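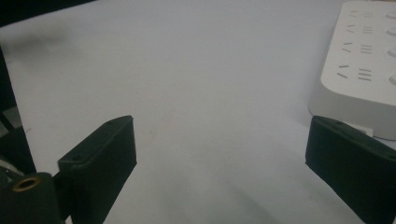

# Went matte white for the big table and I love it (so far)

*Parotska Home Forum > Rooms and Furniture > Work Tables*

**pinking_shears** wrote, 16 April 2023:

So after months of lurking and reading every table thread on here twice, I went with matte white. Big, plain, no grain, no pattern, no beveled edge pretending to be something fancy. It's for the sewing room, which is also the gift wrap room and the puzzle room and the place where the taxes happen.

I was coming from a dark brown dining table that had been in the family forever, and I could not believe the difference. I laid out navy cotton and I could see the whole edge of it. I laid out cream linen and I could STILL see the edge of it, because the white is a little on the cool side and the linen is warm. On the old table I'd lose a black button for a week and find it with my elbow.

The other thing I didn't expect is how much the light moves around on it. In the morning the far end goes a pale bluish gray and the middle stays brighter, and you get these very soft shadows drifting across. No glare at all. My old desk had a shiny top and every lamp in the room showed up in it like a little moon.

What I want to know from people who have had one for a while:

- How do you clean it without making shiny patches?
- Do you cover it when you cut, or just use the mat?
- Does everyone see every single speck on it, or is that just me being new?

---

**oatmeal_and_glue** wrote:

Welcome to the club! It is not just you. I see every speck. I wiped the same speck off mine three times last night before I figured out it was a tiny ding in the surface and had been there since the day we carried it in. You stop caring after a month or so. Well, I did. My husband still scratches at it with his thumbnail.

For cleaning: damp cloth, a drop of dish soap, another damp cloth, dry cloth. Please don't use the white foam eraser sponges. They work great the first time and that's how they get you. They're a very fine sandpaper, and on a matte top you end up with one smooth spot that catches the light from across the room.

---

**lampblack** wrote:

I'm going to be the grump in the thread. I had a matte white table for two years and couldn't wait to get rid of it. Newsprint comes off on it. Blue jeans come off on it if you lean. Turmeric, forget it. And matte holds on to fingerprints more than gloss does, whatever the stores tell you. Hand lotion was the worst, I had gray smudges all along the front where people sat.

Went to a light oak and have been happy ever since. Oak hides crumbs. I *like* a table that hides crumbs.

---

**pinking_shears** wrote:

> Oak hides crumbs. I *like* a table that hides crumbs.

Ha! OK, for a kitchen I might agree with you. But for a work table I want it to tattle on me. If there's a pin sitting there I want to know before I slide a wedding dress over it.

The lotion tip is a good one though. I keep hand cream right by the machine and hadn't thought about it once. It's moving to the windowsill.

---

**threefoldmap** wrote:

Puzzle person checking in. White is wonderful for sorting and terrible for assembling, at least for me. When I'm doing edges I dump the whole box straight onto the top and every piece jumps right out at you. But once there's a big sky section going, pale blue on white makes my eyes swim. I roll out a gray felt sheet for that part.

Currently 356 pieces into a 1025 piece harbor scene (odd number, I know, it's a small Pralilow puzzle and they have their own ideas) and the felt is down and I am having the best time.

---

**oatmeal_and_glue** wrote:

1025?? Who puts an extra 25 in? I need to see that box.

---

**threefoldmap** wrote:

It's a long skinny one, I guess the rows worked out that way. Lovely thick pieces. The harbor has gulls in it and I have already sorted all the gull bits into a muffin tin.

---

**bench_dog_bev** wrote:

Question for the original poster: do you know what your top is made of? It matters a lot for the cleaning advice. Laminate, painted board, powder coated metal and solid surface can all be matte white and look the same from a few feet away, and they do not want the same treatment.

Quick version, from somebody who has refinished too many of these:

1. **Laminate** is the toughest day to day. Soap and water, rubbing alcohol on ink, wipe it off right after. Watch the seams, water gets in there and swells whatever is underneath.
2. **Painted** is the fussy one. Mild soap only. Test anything stronger on the underside. The upside is you can touch it up.
3. **Powder coat** is great until something heavy lands on it and chips it.
4. **Solid surface** you can lightly sand back to an even matte, so even the eraser sponge is OK there if you do the *whole* top and don't stop at one spot.

---

**pinking_shears** wrote:

I don't know! It came secondhand from an office that was clearing out, with no label anywhere I can find. It's cool to the touch and there's no seam on top. I'll get under there with a flashlight this weekend. Until then I'm treating it like the fussy one.

---

**lampblack** wrote:

> even the eraser sponge is OK there if you do the whole top

Disagree pretty strongly. You won't get it even by hand on a big top. You'll press harder near the middle where you can get your weight over it and you'll have a shiny island forever. Ask me how I know. A proper sanding pad on a flat block, fine, but nobody reading that line is going to go buy a block.

---

**bench_dog_bev** wrote:

Fair. I'd still say it's doable with a light hand and some patience, and I've done it on a kitchen counter that came out fine. But if you're the kind of person who bears down, use the block. I should have put that in.

---

**hemlock_porch** wrote:

Can I ask about cutting? I've got the Narnano folding table (white top, matte) and I was so careful with the mat for a year, and then one night I trimmed ONE piece of wrapping paper without it. There's a line in it now as long as my forearm. It's very thin but it picks up dirt and turns into a pencil line every few weeks.

---

**oatmeal_and_glue** wrote:

Oh no, I feel that one in my teeth.

A soft toothbrush and baking soda paste gets the dirt out of mine. Rub along the line, not across. It comes back, but it takes longer each time if you dry it well. And for wrapping paper, scissors! Get them started and let them glide. Best feeling in the world anyway.

---

**bench_dog_bev** wrote:

Easy on the baking soda, it's still an abrasive. Keep it in the line and off the good part. Toothbrush and soapy water first, then move up if that doesn't do it.

---

**threefoldmap** wrote:

If anyone wants a cover that isn't a cutting mat, Dahlgren's (the art supply place, not sure if they ship) cuts felt off the roll by the foot. I bought 12 feet of the gray and folded it double for the puzzle, and the rest lives rolled up behind the door. It's heavy enough that it doesn't creep around on a smooth top. Doesn't shed much after the first week.

---

**hemlock_porch** wrote:

Gray felt on a white table sounds so calm. I'm going to look at my room differently tonight. Also going to stop telling people the line in my table is a design feature.

---

**stitchwitchery** wrote:

Adding one vote for white under the camera phone, too. I sell quilt blocks and the photos got so much better when I stopped using the bedspread as a background. Matte is the key part. I put the block down near the window, shut off the overhead light, and turn a sheet of foam board toward the dark side to fill in the shadow a bit. If the white looks too blue in the picture, warm it up a touch or your reds go strange.

@lampblack I do agree about jeans. I wear an apron now. A light one.

---

**lampblack** wrote:

An apron to sit at a table. I rest my case!

(The photos do sound nice. My oak makes everything look like a bread advertisement.)

---

**pinking_shears** wrote:

I would buy that bread.

Thank you all, this is so helpful and I'm grinning at my table like a fool. Plan for now is dish soap and a soft cloth, hand cream banished, mat for every cut including wrapping paper, and a piece of that gray felt for when my sister brings her puzzles over in August. I tried the apron idea already with an old flour sack one and it's pretty cute.

One more thing I noticed today: chalk marks on the wrong side of dark fabric are so easy to check now, because I can flip a corner back and the table bounces light up onto it. Has anyone put a strip of measuring tape along the front edge? I'm tempted, but I don't want to be picking glue off it next year.

---

**stitchwitchery** wrote:

I did! Use the kind that comes off with a hair dryer, and put a strip of low-tack tape down first so the glue never touches the top. Line up the zero with the left corner and check it against a real ruler before you press it flat. Mine is a hair off at the far end and I have to remember that every single time I cut borders.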